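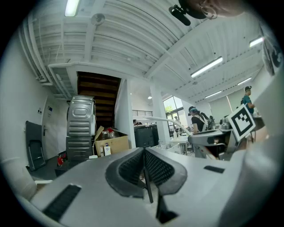
White corrugated ceiling, beams and ducts.

Renting a Bay at Tomar – Your Questions Answered

Do I need to book ahead?
We'd love it if you did! Weekday mornings are usually quiet, but evenings fill up fast, and Philomena Mulcahy at the front desk hates turning people away. You can book by phone or at the desk, up to 3 weeks out.

Can I bring a friend along?
Of course you can. Guests are welcome three times before we ask them to become members themselves – and plenty of them do, we're happy to say.

What does the deposit cover?
It's $100, and it covers your key card and your locker. You get all of it back when you leave us, as long as the card comes home too (check your coat pockets first, please).

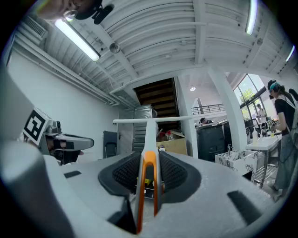 Lockers are a bit of a sore subject, we know. There's a waiting list at the moment, and Harsh Kushwaha goes through it at the start of every month, so do tell him if you've changed your mind or moved away.

When are you closed?
Just one day, New Year's Day, so you've got 364 others to choose from.

Is there parking?
There is, behind the Sturel building next door. Please leave the spaces by the gate for deliveries, and if the lot is full, the street is free after six.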